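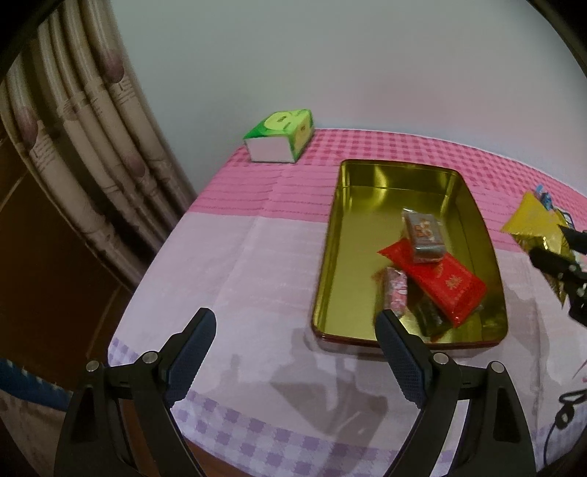 Tins, trays and a very long list of biscuits: a thread

1/ Right, I have finally finished typing up my gran's recipe notebooks and I am so happy I could sing. Four notebooks, 138 recipes, and more butter than I can comfortably think about.

2/ She was Bernadette Corrigan and she baked for every wedding, wake and school fair within cycling distance of Gwynne. If you grew up there you have probably eaten her ginger squares. If you haven't, I'm sorry, and I'm going to fix that.

3/ The notebooks are a joy to read and a nightmare to cook from. "Flour till it looks right." "Bake as for Maureen's." Who was Maureen?? My mum doesn't know. My aunt says there were two.

4/ Oven settings are all gas marks, except one page in July where everything is suddenly in Fahrenheit. I think she was staying at someone else's house.

5/ I've tested 36 so far. Best surprise is the caraway shortbread, which I expected to hate. It's sandy and a bit savoury and wonderful with a strong cup of tea. Second batch went in before the first had cooled.

6/ Worst is the prune loaf. I've made it three times now and it comes out like a doorstop every time — if anyone has a prune loaf they swear by, please send it over.

7/ A few things I've picked up on the way. Gran's cup is a teacup, and a small one. "A knob" of butter is 30 grams if she liked you. Anything marked with a star needs a night in the tin before you cut it, and she was right about every single one.

8/ A tin with a tight lid beats a plastic box for anything crisp. Soft things go in a separate one or you end up with bendy shortbread and sad ginger squares. Greaseproof between the layers!

9/ Typing up took me from January to last week, mostly at the kitchen table after ten at night. The whole file is 824 lines in a spreadsheet, with a column just for her comments. My favourite says "too good for the vicar".

10/ Next job is the puddings notebook, which has lost its cover and smells very strongly of nutmeg. There's a steamed lemon one in there I remember from when I was six and I'm a little bit scared of getting it wrong.

11/ Ginger squares recipe going up tomorrow evening, with proper weights and a proper oven temperature. Please tell me if you make them, and if your name is Maureen, or you knew either of them, my messages are open.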